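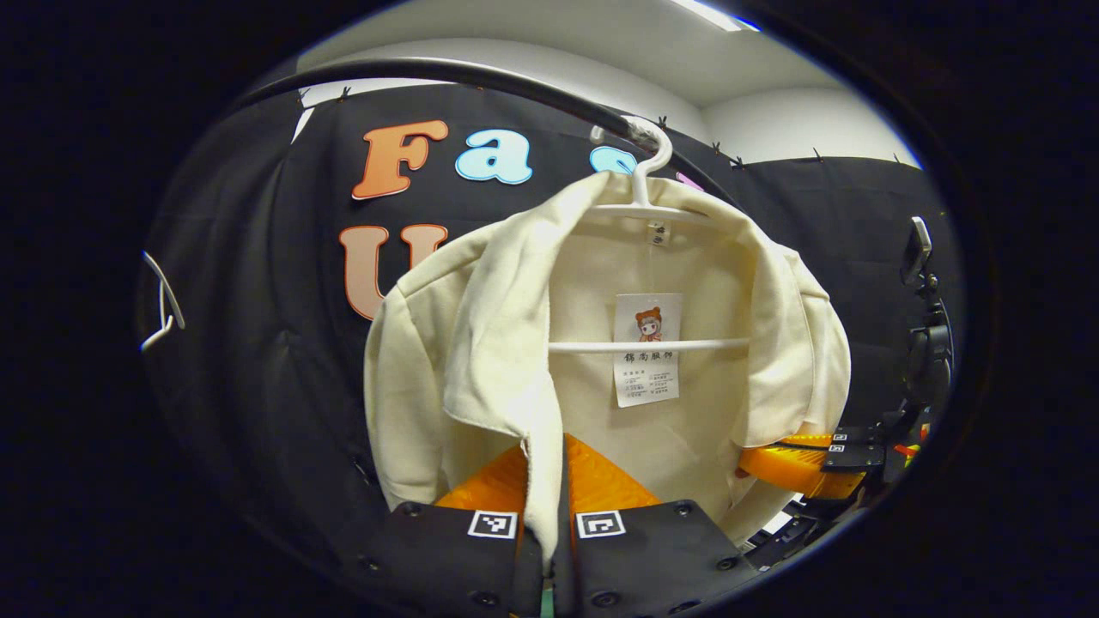 NOTEBOOK / Handling rules, garment cell

12/03/2024

Hanger task again. Writing the rules down properly this time, the version on the whiteboard has been half rubbed off and people are working from memory. Raluca Ghiță wants something she can hand to the two new operators before they touch a gripper. Draft below, fix what's wrong, initial it.

Start state first. Garment on the white hanger, hook over the black rail. Back of the collar folded outward so the size label can be seen. Hang tag stays on. We cut the tags off the first batch and then couldn't tell the shirts apart in the logs, so no more scissors please. If a tag falls off on its own, bag it and write the garment number on the bag.

Hem grasp. Pinch the bottom edge of the front panel, both fingers, fabric between the pads and not up against the finger base. Take one layer if you can. If you get two, keep going and log it as two, don't reopen and fish around. Regrasps go in the log as regrasps. Last week half of them were logged as new trials and the success rate looked a lot better than it was. I had to go back through 79 trials by hand. Not doing that again.

Second gripper - stays out on its own side until the first one has closed. No crossing over in front of the garment. This was already the rule but only in the Venton safety sheet, page 11, where no one looks. Copying it here so it exists somewhere useful.

Markers. Check the square ones on both fingers before each block. Flat, no lint, corners not lifting. Cream fabric sheds more than I expected and the fluff goes straight for the tape edges. Wipe with the dry cloth only. Alcohol took the print off one in the spring, April I think. If a marker gets replaced, recalibrate, no exceptions, even if it looks like it went on in the same place. It didn't.

Pull limit. Never pull so hard that the hook moves on the rail. Stop at 30 N on the readout, that's our own number, not from any standard. Suvmont asked where it came from and the answer is that we tried a few and the seams were OK at that one. Should write that up in a way that doesn't sound so bad. To do.

Stopping. Either operator can call stop, for any reason, and the other one lets go of the controls, doesn't finish the move. Had an argument about this. Plurketti's procedure says the lead operator decides. Ours doesn't, and I'm keeping ours. A trial costs us a minute.

Hands. Nobody reaches in to fix a sleeve while the grippers are live. Pause, both sides confirm out loud, then reach. I did it wrong myself this morning so this one is aimed at me too.

Failed trials. Keep them. Mark them F plus a short reason: slip, two layers, missed edge, hanger turned, other. If you write other, say what. After 3 fails in a row on the same garment, stop and look at the pads before you blame the operator.

Backdrop letters stay up. Question came up whether to take them down for cleaner video. Not in the middle of a set. If they change, they change between sets and the change gets a line in this book with initals.

Spare hangers on the left only. Keep the right clear for the second arm.

Open:
- the sheet says "garment is secured" and doesn't say what secured means. Hook seated on the rail? Shoulders even? Need one sentence.
- Nutsugah wants the fabric type in every record. We have cream, white, blue. That's color. Ask for the list they use.
- one log template for both stations. The time columns are in a diferent order and it bites us every export.
- who signs off new operators. Raluca for now, I'll cover when she's away.
- pad wear. No rule at all yet. Swap by date or by count?

Reprint the short version on one page, large type, tape it by the left station. Old one in the bin when the new one is up, not behind it.

Rest of the afternoon: hem grasps, same garment, then the wide collar if there's time. Log book stays on the bench.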